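3.2 Adding a Character to the Sirnside Archive

Plaltemik stores each comic book character as a single record. Complete the steps in order.

1. Open the Dreveo panel and select New Character.
2. Enter the name as first printed. Place aliases, such as Jeon, in the second field.
3. List powers and first issue number. Summaries may not exceed 4000 characters.
4. Select Team or Solo, then Save.

Note: Records numbered below 2508 use the old layout — convert them before editing.
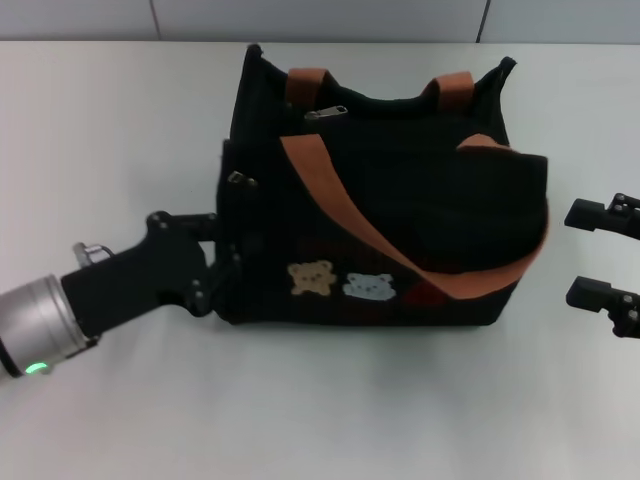

Black handbag with tan-brown handles and shoulder strap.

Caution: Merging two records cannot be undone. Export both before you begin, and allow around 3 minutes for the index to update.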